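Home | Lists | Archive | Search | Sign in
Last updated: 22 September 2026

Re: [teach-by-hand] leader arm or just push the thing around?

On the earlier thread, Mindau list member wrote:
> We've been guiding our arm by hand for the kitchen tasks and the
> motions come out jerky. Is it worth building a leader arm, or do
> we just need more demos? We have 42 so far and the policy still
> stalls on the way to the plate.

Oh, I've been there! We did hand guiding until May and I loved it for big slow moves, but my own arms kept getting in the wrist camera's view and I pushed a lot harder than I thought I did. Switched over to a leader arm (the Trukex one, with the grip swapped for a Pasach handle) and my motions got smoother in 7 sessions, maybe because I could finally sit down.

42 is pretty thin for a counter with this much stuff on it, though. We went to 1,000 before the stalling stopped bugging me. Try moving the plate between takes too, and throw out any take where you stopped to think. The pauses get learned right along with everything else, and I bet that's your stall.

Our counter, with the arm over the cutting board and the plate of fruit off to the right:

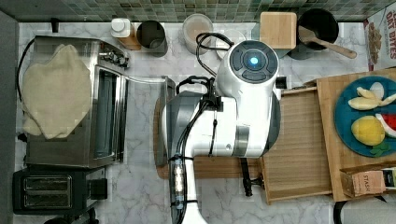
Chien wrote back that 1,000 sounded high to him, and that he'd gotten by with far fewer once he slowed the playback down and cut the dead time off the front of each take. Fair enough, I never tried trimming. If anybody has a script for that, please post it, mine eats the gripper channel.

[Prev in thread] [Next in thread] [Reply to list]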